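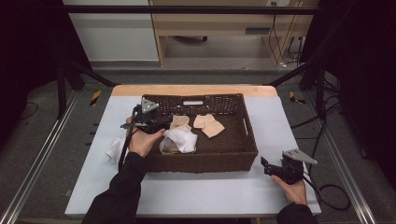
How many cloths does it take to stop buying paper towels?

Fewer than I bought. Two dozen is plenty for a kitchen like ours, and you could start with half that.

Blog > Kitchen > Cloth

3 min read

I've been going on about this to everybody at work, so now it's your turn! We quit paper towels in November, when the last roll ran out in the middle of a soup spill and I grabbed an old pillowcase. It soaked up the whole puddle in one go. I cut the rest of that pillowcase into squares the same night and I've been a cloth person ever since.

Old cotton is the best stuff, and the more it's been washed the better. Brand-new towels mostly push water around the counter until they've had five or six trips through the machine. I did buy one pack of flour sack towels, the Pascual ones, and they were stiff as cardboard for a couple of weeks. Now I love them. They dry fast, they don't leave fuzz on glasses, and they fold down to nothing. Linen is lovely too, but I can't bring myself to wipe up bacon grease with it.

Speaking of grease - that was the hard part. My first few loads came out smelling like a diner. What fixed it was skipping the fabric softener (it coats the cotton and traps everything) and letting the greasy ones sit in hot water with a squirt of dish soap before they go in. Anything really awful, like what the cat leaves on the stairs, gets one last job and goes in the trash. A rag cut from a T-shirt with a hole in it doesn't owe me anything.

Where you keep them matters more than I expected. Mine were in a drawer at first, neatly stacked, and I kept forgetting them. Then I moved them out by the sink where I can grab one with wet hands, and that was it, habit formed. Used ones hang over the side of the tub until they're dry. Please don't toss them wet into a closed hamper. I did that in July and I'm still a little sad about it.

I also gave up on folding the everyday ones. The good napkins still get folded, because I like how they look and I like doing it with the radio on, but rags are rags!

Money-wise, we spent nearly 500 dollars less on groceries last year, though I can't pin much of that on paper towels. The bigger win is never running out. There is always a clean one somewhere, even if it's in the dryer.

Next up I want to try dyeing a batch with onion skins. I have a whole bag of them saved up over the fridge and the pot is ready.

Related posts
Hemming napkins on a cheap machine
What I learned at the Geresetti flea market
Onion skins, tea and other kitchen dyes
My clothesline in the Flatum wind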